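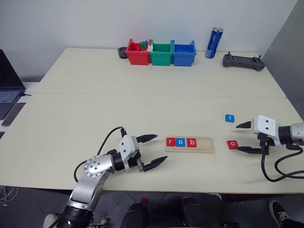

Letter tiles and tray, with plastic bins behind

Storage of loose letter tiles
Our learning room holds up to 300 letter tiles. Should they be sorted by color or by letter?

Puspita Pillai
Sort by letter. Color does not help a reader locate a tile, as one letter may occur in both red and blue. Keep a tray free for the word in progress.

Hutapea
We use 5 bins and group the vowels together. Label the lids.

Stasulura
By color. It is faster to put away.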